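Ticket 2862: Gripper stalls on block pick-up, shelf tidying task
Project: Viltetau
Opened by: Niamh Flanagan
Assigned to: Makis Petridis
Priority: 2
Status: Open

Niamh Flanagan
Running the tidy-up task in simulation on the new build. The arm gets to the green block, stops short and times out. No error in the log, only "goal not reached" at step 1,006. The old build finishes the same task. I need to know if this is the planner or the wrist view before we tell Quinlan the shelf demo is ready.

Makis Petridis, 3/19/21
Reran it with seed 106 and got the same stall. Joint limits are fine and the planner returns a valid path. I saved the wrist view from the run and turned on the pose estimate log.
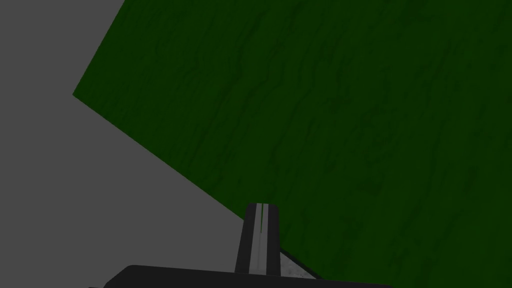

The pose estimate is where it goes wrong. Once the gripper is in close, the estimator has very little outline to work with and the confidence drops under the cutoff. The controller then holds position until the timeout. The old build kept the last good pose, and that fallback was removed in the cleanup.

Sinéad Horgan
Can we put the fallback back in?

Makis Petridis
Yes, patch is up for review. It gets us past the stall. It won't help if the block moves after the last good pose, and in a real house things do get bumped. I would not call this ready for chores.

Niamh Flanagan
Agreed. I'll tell Quinlan fixed objects only for now. Leaving this open until the patch is merged and I've rerun the full set.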